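Consumer Claims and Evidence
Week 10 handout: Reading a durability claim

Please bring this to the seminar on Friday. It replaces the older handout on guarantees, which had got out of date and was too kind to the trade anyway.

Where we left off

Last week dealt with price claims ("was", "now", "worth"). Most of you spotted the tricks quickly. Durability claims are harder going, as the seller is talking about something that hasn't happened yet. When a shop says a worktop or floor will last 19 years, the product on sale has usually been made for far less time than that. Somebody has worked the figure out. Your job is to ask how.

The Merovier brochure

Merovier sells kitchen surfaces. The brochure in your reading pack says its top range is "tested to last a lifetime". Take the words one at a time.

"Tested" — by whom? The back page names Brererach, a test house. Look further and you find that Brererach was paid by Merovier, tested samples picked by Merovier, and sent its report to Merovier, which printed two sentences of it. Paid testing is normal and I don't say it is crooked. Samples chosen by the maker are a different matter, and I would want a very good explanation before I gave the result much weight.

"To last" — what counts as not lasting? In the part of the report we have, a surface fails when it cracks right through. Staining, dulling, chips at the edge and lifting at the joins are all passes. Ask anyone with a ten-year-old kitchen which of those they mind.

"A lifetime" — whose? The small print says "the expected lifetime of the product". Read that again slowly. The product is expected to last as long as it is expected to last.

Speeded-up tests

You can't wait decades for a result, so labs rub, heat, soak and knock a sample many times over in a short spell and then do a sum to turn the rubs into years. The rubbing part is often done well. The sum is where I get suspicious. It needs a figure for how often a household wipes, cuts on or spills on the surface, and in the Merovier case the figure used is two wipes a day. People with small children may want to comment.

There is a second problem. Hard use over a month isn't the same as light use over many years. Glues age and sunlight fades things, and water gets slowly into places where it shouldn't. A rubbing test tells you about rubbing.

The guarantee as evidence

Manee Kaewsai argued in her guest session that a long guarantee is better evidence than any test, because it costs the seller money to be wrong. I half agree. It costs money only if people claim, and few do. They lose the receipt, move house, or give up on the second phone call. Zepeda, the flooring chain in case 2, asks for the original packaging. Who keeps the box a floor came in?

Check as well whether the firm giving the guarantee is the firm you bought from. Barkell's promise on its stone-look flooring is made by a separate company with the same name and hardly any assets. If that company shuts, the promise goes with it.
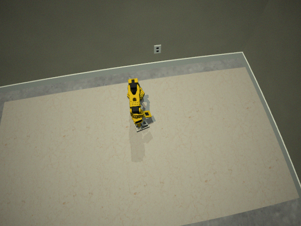 Does a long guarantee show that a product will last?

It shows that the seller expects the cost of claims to be bearable, and that can be the case for a poor product if claiming is made awkward enough.

Customer reviews

Treat these with care too. Most are written in the first weeks, when everything still looks good and the buyer is pleased to have the fitters out of the house. A five-star review from someone who has owned a floor since July says plenty about delivery and very little about wear. The useful ones are the follow-ups, and shops seldom ask for those.

For the seminar

Pick one durability claim from a shop, a leaflet or a website. Not Merovier, please, we've had enough of them. Write a page covering who did the testing, who chose the samples, what was counted as a failure, and how the test was turned into years. If you can't find an answer, write down where you looked. "The website didn't say" is a finding, and a common one. "I assume it was done properly" isn't.

Do write to the firm if you have time. Last year's replies were mostly thanks for our interest, but one included the full test report, and it was a good deal more cautious than the advert.

Reading: pack section 4, the two case sheets, and the Brererach extract. Skip the foreword to the extract, it was written by the sales side.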